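Te Moana House Resident Newsletter
Shared Dining Room: Table Arrangements and Care

Residents of Te Moana House are advised that the revised arrangements for the shared dining room are now in effect. They apply to the long pine table, the items kept on it, and the cupboards along the kitchen passage. The arrangements were prepared by the house office following the residents' meeting in January, at which several households asked for clearer guidance on what may stay on the table between meals.

The table was purchased from a Clinville workshop when the house opened and remains the most heavily used piece of furniture in the building. It is used for breakfast, for evening meals, for homework, and for the monthly shared supper. Residents are asked to treat it as common property at all hours and to leave sufficient room for others to sit down.
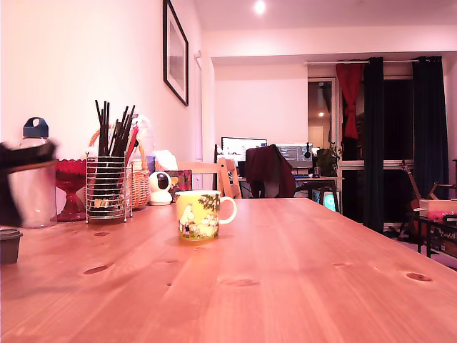

HOUSE AND HOUSEHOLD

Items in daily use may remain on the table. These include the chopsticks in their wire holder, the red glass footed bowl, the handled basket, and the box of tissues. The chopsticks are for general use and should be washed, dried, and returned to the holder with the eating ends up. Residents who prefer to keep their own chopsticks should store them in their household's drawer.

The woven basket is for packaged dry goods that are offered to everyone. Opened packages must be closed with a clip before they are put back. Food belonging to one household should be labeled and kept in the cupboard assigned to that household. The office will clear the basket on the first day of each month, and any package past its printed date will be discarded.

Personal cups and water bottles may be left on the table during the day and are to be removed by 11 at night. Mugs found after that hour will be washed and placed on the shelf beside the sink. The yellow Moomin mug, which has been the subject of more than one inquiry to the office, is a house mug and may be used by any resident. It should be washed by hand.

Care of the Wood

Pine is a soft wood and marks easily. Hot pans and teapots must be set on a trivet, and spills should be wiped up promptly with a damp cloth. Scouring pads, bleach, and spray polish are not to be used on the surface. The knots and the grain are natural features of the boards and do not require filling or repair. Residents who notice a new scratch or a loose joint should report it to the office in writing.

The table will be cleaned and oiled once this season. The office has approved a purchase of 700 milliliters of Flanovik wood oil for the work, together with a package of 100 lint-free cloths. The dining room will be closed overnight while the oil dries, and notice will be posted on the door beforehand. All items should be taken off the table before the closure. Meals may be taken in the garden room during that time.

Chairs

Chairs should be pushed in after use. Felt pads for the chair legs are available from the office at no charge. Chairs borrowed for use in private rooms must be returned before the next shared supper.

Monthly Supper

Yuk-lan Shek will coordinate the next supper and requests that households sign the sheet outside the kitchen, indicating the dish they intend to bring and whether it contains nuts or shellfish. Rice and tea will be supplied by the house. Serving dishes should carry the owner's name on the underside.

Questions concerning the dining room may be directed to Heather Kingi at the house office during posted hours. Copies of the full household guidelines are available there in large print.

Issued by the Te Moana House office, 2018-08-12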